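July 30, 2007

Natural dye bench, second round of the wool mordant trials. Carrying on from the May notes, which stop partway through the madder series.

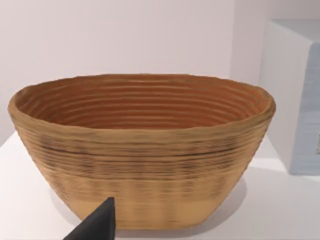
Ran the Umamby fleece first this time. Scoured it twice at a low simmer with a neutral soap, cooled overnight in the pot, rinsed until the water ran clear. Less grease than the Stodum lot, but more vegetable matter, and I spent most of the morning picking out burrs. Should have skirted it harder before it went anywhere near water.

Total on the fibre ledger now stands at 3,417 g across both lots, dry weight after scouring. The old ledger figure for Stodum was taken before scouring, so don't compare the two columns. I've crossed it out and written the new one beside it in pencil.

**Mordant**

Alum at the usual strength with a little cream of tartar. Dissolved separately in hot water, then added to the pot before the wool. Brought up slowly, held for an hour, left to cool with the lid on.

The thermometer in the big pot reads low. Checked it against the glass one and the gap is 4 degrees at the top end, less when cool. The May madder batches were all done with the big one, which probably explains why they went brown. Madder wants to stay under 70 and those would have been over it most of the afternoon. I had blamed the tap water. Relabelled the thermometer.

**Madder**

- Skein A: alum, tank water, held at 65. Clear brick red, even through the skein.
- Skein B: alum, town water, held at 65. Slightly pinker. A pale patch where the tie was too tight.
- Skein C: alum, town water with chalk, held at 65. Deepest of the lot, closer to a true red.
- Skein D: no mordant. Dull salmon, and it bled into the rinse for ages. Kept as a control only.

Chalk is worth keeping. Next time try half the amount, as C feels a touch harsh in the hand. Could also be that I moved it too quickly from the dye pot to the rinse. Won't know until there's a repeat.

Ties need to be looser, figure eight, cotton only. The polyester thread holds too tight once the wool swells.

**Weld**

Dried weld from Lerport, the end of the bag. Quite a lot of stalk in it. Simmered for an hour, strained through muslin, wool in, held at 60. Good lemon yellow on the first skein, noticeably weaker on the second from the same bath. Added chalk to the second and the colour jumped straight away.

The new bag on order is from Uçar. Don't mix it with what's left of the old one. Run one test skein from it before committing any fleece.

**Lightfastness cards**

The May cards came out of the north window today after 92 days. Half of each strip was covered with black card.

Weld has faded more than I'd hoped, mostly on the unchalked strips. Madder barely moved. Onion skin has gone from orange to a flat tan, and I would stop using it for anything that will hang in daylight. Logwood over alum is poor. Logwood over iron is fine, though the wool feels brittle.

There are 13 strips in the set. The labels on the last two had come unstuck and I've matched them by their colour under the card, so treat those as likely and no better. Staple the labels on the new set.

**To do**

- Redo the madder at 65 on Stodum, with and without chalk
- Order more alum, the tub is down to the last scoop
- New muslin, the old piece is stained through and might be tinting the weld
- Wash fastness on A to C, same soap as the scour
- Iron pot to stay on the bottom shelf, away from the yellows

Skeins A to D are on the rack by the door. Please leave them until they're fully dry, D especially, as it marks anything it touches.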